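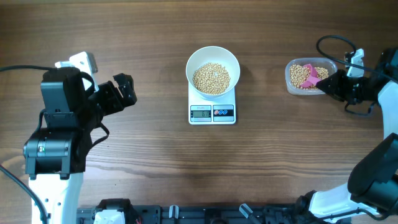
Prosirden potting bench: one season in

I've wanted a proper potting bench for years. Up to now I've done everything on an upturned crate outside the back door, bent double, with compost blowing into the kitchen every time somebody went in or out. So when my sister and her husband clubbed together for my birthday I ordered the Prosirden, the middle size, from the garden centre at Witton. It's been in use since January and I think I can say what it's like now.

It came flat in one long box, heavier than I expected (get help, I had to borrow Farhad Zarei from two doors up). There are 16 bolts and an Allen key that's too short for the back legs. I gave up on it and used my own. The instructions are drawings only and step 7 shows the lower shelf upside down, so we built it, looked at it, took it apart and built it again. Call it an afternoon with tea breaks.

Height first, as that's what I bought it for. It's lovely! I'm fairly tall and I can prick out a whole tray of seedlings without my back complaining. My mum finds it a touch high and stands on a paving slab when she comes round.

The top is 500 mm deep, which sounds plenty until you've got a seed tray, a bag of compost and a mug on it. If you have the room I'd go up to the 600, I wish I had. There's a raised lip round three sides and it does keep most of the compost where it belongs. The fourth side is the one you stand at, so wear an apron or accept that your slippers will fill up.

Underneath there's a slatted shelf that takes pots and a watering can. Small pots slip between the slats, the 7 cm ones especially, and I've put an old oven tray down there to stop them. Then there's the drawer. Oh, the drawer. It was fine until the first wet week, then it swelled up and stuck fast with my good secateurs in it. I rubbed a candle stub along the runners and it's been better, though it still needs a thump in the mornings.

The finish was patchy on the back legs and had started going grey by spring. I gave it two coats of Bilgin wood oil, and it's held up well through the rain we've had. I'd do that before you put it together, getting a brush in behind the shelf is no fun at all.

I did look at the Malthorpe one first, the one with the metal top. Beril Sezer on our allotment site has it and swears by it. Easier to wipe down, definitely, but it was noisier to work on and it hasn't got a drawer (some would say lucky Beril). It also cost a fair bit more when I was looking.

One bolt has worked loose since and I've tightened it twice. Otherwise it's solid, no wobble even on my uneven patio, and it's had a full bag of compost dropped on it more than once.

Four stars from me. It would be five with a drawer that opened.

Contact us | Copyright, all rights reserved | Back to top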